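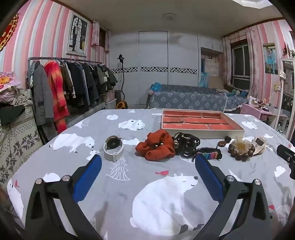 Figura 3. Objetos pequeños de uso diario dispuestos en fila sobre la cama, con la bandeja de compartimentos detrás.

4.2. La cama como mesa de clasificación

Entre todas las superficies que aparecen en nuestro material doméstico, la cama fue la que más nos costó tomar en serio. Al diseñar el estudio habíamos previsto que la ordenación de objetos pequeños se haría sobre escritorios, tocadores o mesas de cocina, y así lo escribimos en la primera versión de la guía de visitas. Bastaron unas pocas casas para que tuviéramos que corregirla. Quien se dispone a vaciar un cajón o a repartir el contenido de una caja busca, casi sin pensarlo, el plano horizontal más amplio de la habitación, y en un dormitorio ese plano es el colchón. De las 187 sesiones de ordenación que registramos en el barrio de Montoya, 53 tuvieron lugar, al menos en parte, encima de una cama, y lo cierto es que nuestros participantes hablaban de ello con una naturalidad que nos hizo sentir un poco torpes por no haberlo anticipado.

La Figura 3 recoge una disposición que nos parece muy representativa de este grupo. Sobre la sábana gris de osos polares hay una fila de cosas menudas: un reloj inteligente de correa blanca, un coletero de color naranja óxido, un enredo de cables negros, una pulsera tejida de rayas, otra de cuentas oscuras y dos pinzas para el pelo. Son, con pocas variaciones, los mismos tipos de objeto que Salcedo había reunido en su trabajo anterior bajo el nombre de «menudencias de muñeca y cabeza», es decir, aquello que se quita una persona al llegar a casa y que acaba en la primera repisa disponible. Los cables no pertenecen, en rigor, a esa familia, pero viajan con ella tan a menudo que terminamos por incluirlos en el mismo inventario, que al cierre de la codificación sumaba 1,000 entradas.

Conviene detenerse en la fila misma, por modesta que parezca. En las entrevistas posteriores, muchas personas describieron el paso de alinear los objetos como algo previo a ordenar, y lo llamaban «sacar», «extender», «poner a la vista» o, en una expresión que nos gustó especialmente, «pasar lista». Ninguna de ellas lo consideraba todavía orden. Nosotros, en cambio, hemos llegado a pensar que buena parte de las decisiones se toman en ese momento – qué se coloca al lado de qué, qué queda más cerca de la mano, qué se deja un poco apartado por si al final no cabe – y que el traslado al recipiente viene después como una consecuencia bastante tranquila. Los objetos vecinos en la fila suelen acabar también vecinos en la bandeja, aunque hay excepciones, y a ellas volveremos en la sección 4.4.

Un caso curioso es el de los objetos que se contienen unos a otros. La pulsera de cuentas de la Figura 3 rodea una pinza translúcida amarilla con forma de flor, de manera que ambas ocupan un solo lugar en la fila. No estamos en condiciones de afirmar si esta clase de anidamiento responde a una intención o a la simple comodidad, y las propias participantes, cuando se les preguntaba por situaciones parecidas, se reían y daban respuestas distintas según el día. Para la codificación adoptamos la regla de anotar los dos objetos por separado y añadir una marca de relación, siguiendo la propuesta de Satti para los costureros. La regla funciona razonablemente bien con pulseras, anillos y gomas del pelo. Funciona peor con los cables, que se enredan con todo lo que tienen cerca y obligan a quien codifica a tomar decisiones que preferiría dejar para otra tarde.

El recipiente merece también unas líneas. La bandeja blanca con interior rojo anaranjado, dividido en secciones rectangulares, queda situada detrás de la fila, y esa relación entre objetos delante y recipiente detrás se repite en muchas de las sesiones sobre cama. En las mesas observamos con más frecuencia la bandeja a un lado, casi siempre el de la mano dominante. Noman Satti sugirió durante la revisión del manuscrito que la diferencia puede deberse a la postura, ya que ante una cama se trabaja de pie e inclinado, o bien sentado en el borde, y en ambos casos alcanzar de frente resulta más cómodo que girar el tronco. Nos parece una explicación sensata, aunque nuestro registro de posturas es demasiado irregular para sostenerla con la firmeza que nos gustaría.

Las divisiones rectangulares plantean, además, un problema que ya conocíamos por las visitas a los talleres de Javus, donde se clasificaban botones y cierres. Un compartimento recto acoge sin dificultad una pinza o unos cables recogidos, pero una correa de reloj curvada o un coletero abullonado tienden a desbordarlo o a ocuparlo entero. Algunas personas resuelven la cuestión dedicando una sección a cada objeto voluminoso; otras prefieren agrupar por materia, con las telas por un lado y los plásticos por otro, y aceptar que la tapa, cuando la hay, no cierre del todo. La segunda estrategia fue más habitual entre quienes compartían dormitorio, tal vez por falta de sitio.

Queda, por último, el entorno. El dormitorio de la Figura 3 es una habitación vivida, con un perchero metálico lleno de chaquetas y abrigos, ropa y telas amontonadas sobre una cómoda y un vaporizador de prendas junto a la pared del fondo. Hemos querido conservar este tipo de contexto en el corpus, contra el consejo amable de algún colega que lo prefería recortado. La cercanía de la ropa nos interesa porque coleteros, pulseras y relojes circulan con las prendas, se quedan en los bolsillos y reaparecen al doblarlas, y en nuestras entrevistas el impulso de ordenar lo pequeño surgía a menudo cuando lo grande ya estaba colgado o, por lo menos, apartado. Saturnino Salcedo habla en este sentido de un «orden de segunda vuelta», y recogemos el término con gusto. De las aproximadamente 170 anotaciones que mencionan expresamente el motivo de empezar, una parte considerable remite a una tarea textil anterior, ya fuera cambiar las sábanas, guardar los abrigos o buscar una prenda que no aparecía. El detalle por tipo de tarea se ofrece en el apéndice B, junto con los criterios que empleamos para separar el motivo declarado de las explicaciones añadidas más tarde en la conversación.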